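Mar 13, 2021
Simulation notebook, Drekance bench
Subject: clearance and contact rules for tabletop approach, second pass

Picked up where the August notes left off. The old rule sheet says the gripper must keep "safe distance" from furniture and leaves it there. Two of us read that differently last week and ended up with results that could not be compared. The aim for this entry is to replace the phrase with something that can be checked from the log.

Terms first. Clearance is the shortest distance between any robot link and any fixed surface, taken from the collision meshes and not from the visual meshes. Contact is any step where the solver reports a nonzero normal force. A run can fail on clearance without ever making contact, and it should be logged that way. The Wanyama scripts still merge both into one flag. Do not use that flag in any table that leaves the group.

Limits as of today:

Transit clearance, arm links to furniture: 55 mm.
Approach clearance, fingers to support surface: 2 mm.
Approach speed inside the transit limit: up to 100 mm/s.
Unplanned contact: stop, hold position, write the state, end the run. No automatic retry.

The transit figure is a house rule and should be cited as one. It is not taken from any published standard, and an earlier draft that implied otherwise has been corrected. Nothing measured in simulation counts as a safety claim for hardware. That sentence goes on the first page of every report, before the results.

Worked on the layout with the round table standing by the shelving. It is a poor layout for the old rule because the top passes under an overhead board, so a finger near the table surface has to be checked against two pieces of furniture. The old checker took the nearest one and dropped the other from the record.
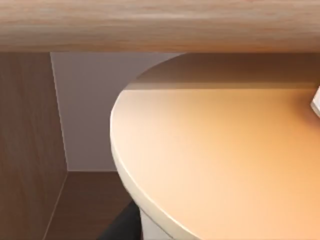 Fusau layout, close view. Round top with pale rim, board overhead, fingertip at far right.

The view is kept with the entry for orientation only. Distances are not to be read off renders. The shadow under the board makes the gap look smaller or larger depending on where the light is placed, and the rounded rim hides part of the back wall and recess floor. If a reviewer asks for a distance, give the logged value with the link name and the surface name.

Changed the checker so that it writes one line per link and surface pair whenever the pair is inside the transit limit. Log files are larger. Acceptable for now. Pairs that are excluded from checking must be listed in the Allow file with a reason and a scene version. Found several old entries in there with no reason given and removed them. Anyone who needs one back can add it again with the field filled in.

Ran the revised checker on seed 43 only. It completes and the output parses. No pass rate to report until the full set has been run, and one seed should not be quoted as if it were a result.

Naming rule, repeated here as it keeps slipping – surfaces are named by part and side (board_under, top_upper, panel_front), never by color. Colors change when the materials are swapped and the old logs then become unreadable.

Open items:

Curved rim is approximated by flat segments in the collision mesh. Need the worst-case error before the approach limit can be defended.
Decide whether the pedestal is a separate surface or part of the table.
Solver step is too coarse for the approach limit at full speed. Either slow down or refine the step, and write down which.
Rule sheet needs a version number in the header. Logs should carry the same number.

Next: full set with the new checker, limits unchanged.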